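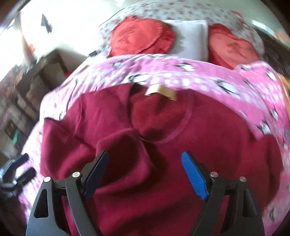 Flindley Fabric Shaver: Two Months of Use

I bought the Flindley in July to replace a Clotum that had stopped holding a charge. My winter clothes were out of storage and most of them had pilled badly under the arms. The Flindley cost $20, same as the Clotum did when I got it.

In the box you get the shaver, a charging cord, a small brush and 2 spare blades. The lint cup twists off with a quarter turn. The Clotum's cup pulled straight off and used to dump fuzz in my lap, so that is an improvement.

Charging and noise

A full charge takes most of an evening. The light goes from red to green when it is ready. It is louder than I expected and I would not run it next to someone sleeping. There are two speeds. I use the low one on sweaters and the high one on coats and the couch.

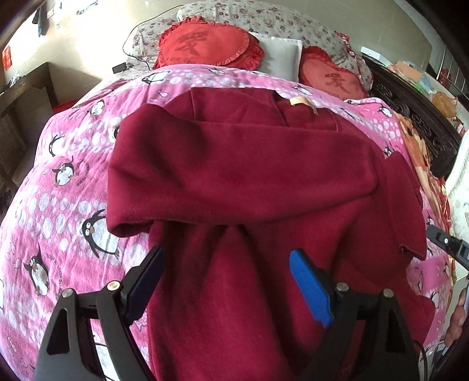 Fleece is the hardest thing I ask a shaver to do. The blades have to take off the pills and leave the nap alone, and a cheap one will leave bald stripes. Lay the piece out flat on a bed or table first and smooth it with your hand. Where a sleeve is folded across the body, as on the dark red one, the cloth makes a thick ridge, and the shaver head rides up on it and catches. Move the sleeve out to the side and do it separately. I also keep away from sewn-in labels at the collar, having nicked one with the Clotum. The Flindley did well on fleece at low speed, with the guard on its tallest setting.

On wool it was better still. A Hebden cardigan I had nearly given away took ten minutes and looks fine again. Thin cotton knits are another matter. I put a small hole in a T-shirt on the first day and have not tried another.

Blades

Replacements come from Bronness and they fit without any trouble. The part number is 1378, printed inside the cup in very small type. I changed mine once, after the couch.

Four stars. I took one off for the noise and the short cord.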